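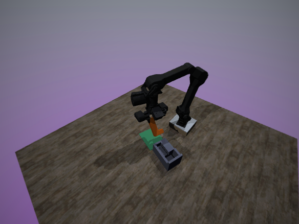
Simulated sorting task: the arm holds an orange piece over a green pad.

Can a machine put things away yet? Our readers ask this more than anything else, and most of them mean socks, cutlery or the screws at the end of a shift. The answer from our corner of the work is: in some cases, and slowly.

For the Stalero project we chose one very small chore. The arm must take a part and place it where it belongs. A child does this without thinking. In the simulator we gave the task 1000 tries, and 934 ended with the part in its place. This looks like a good number until you imagine a kitchen where 66 plates of every 1000 go somewhere else.

The workshop in Drunditz, where they pack door fittings, told us they would not accept it. They also said that a person on the line needs nearly 60 minutes to learn the job, and after this time makes almost no mistakes.

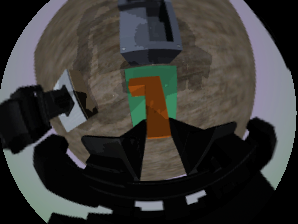 Most of our failures come from the grip, and only a few from the planning. A part with a regular shape can be held in many ways, but a bent one changes its balance depending on where you take it. The orange piece, with its shape like a seven, has its long stem between the two finger tips, and the short arm is far from them. If the grip is a little too low, the piece can turn when it is lifted — and then it no longer fits where it should go. The shadows on the pad and on the wood are also a difficulty for the software, which sometimes takes a dark border for a real one.

Next we will repeat the test in Wismont with real parts. The Vlad group has offered us their bench for July. We will report the results in the autumn issue, also if they are worse.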